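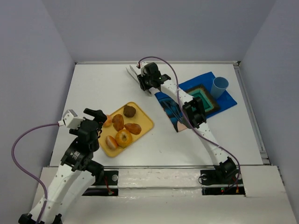

Attachment 1: White tabletop with blue mat, tray and food; side walls and back wall in place.

Ticket 17 — Mat moves on tabletop during tray work
Location: Clodari, food handling room, enclosed table
Opened: Sat 1 June
Category: Furniture and work surfaces
Priority: Normal
Status: Resolved, monitoring

Reported problem
The mat beside the tray does not remain in position. Over the course of a work period it shifts toward the back of the table, and the tray shifts with it. Staff have been returning both to their places by hand. The reporting department requests a correction that does not require adhesive, as the tabletop must remain fully washable.

Equipment concerned
Tabletop: Ranum, white, rectangular
Mat: Tilahun, blue
Tray: standard issue from the Clodari kitchen store
Cleaning product: Skultach surface cleaner, diluted

Initial response from Facilities
The request has been received and accepted. Please confirm the following before a visit is arranged:
Whether the mat was replaced recently.
Whether the tabletop is rinsed with clear water after the cleaner is applied.
Whether the mat is dried on both faces before it is put back.

Reply from reporting department
The mat is the one originally supplied with the table. The tabletop is wiped with the diluted cleaner and then with a dry cloth. No rinse is performed. The mat is washed at the sink and dried on the upper face only. The tray is dried completely before food is placed on it.

Visit 1
The tabletop was checked with a level in both directions. A fall of 5 mm toward the back was measured over the length of the level. The feet were adjusted and the table was checked again, with no measurable fall remaining. The side walls and back wall were not disturbed. The rail along the far edge was found secure, and the corner gaps at its ends were cleaned of residue.

The mat was then placed on the surface with the tray on top. It could still be moved with light pressure from one finger. Leveling the table therefore accounts for the direction of the movement but does not correct it.

Visit 2
The tabletop was washed with warm water only, rinsed and dried. A slight film was noted on the first cloth. The underside of the mat was washed separately and left to dry upright. When both surfaces were dry, the mat was replaced and the tray was set down and lifted 100 times. No movement of the mat was recorded.

The test was repeated after cleaning the tabletop in the usual way, without a rinse. The mat moved on the second lift.

Finding
Cleaner residue remains on the tabletop and reduces the grip of the mat. Moisture held beneath the mat has the same effect. The mat and tray are in serviceable condition and do not require replacement.

Corrective action
Remove food, tray and mat before cleaning.
Apply the diluted cleaner and wipe the full surface, including along the far rail.
Rinse with clear water and a clean cloth.
Dry the tabletop, then dry the mat on both faces.
Replace the mat, press it flat from the center outward, and return the tray.

The cleaning sheet posted at the sink has been amended to include the rinse. The earlier version should be discarded.

Follow-up from reporting department
The revised procedure has been in use for 2 weeks. The mat has stayed in place — one exception was noted, when the rinse had been omitted. We agree to closure once the level has been rechecked.

Facilities
Noted. The level will be rechecked in September with the other tables in the room. This ticket will remain in monitoring until that date.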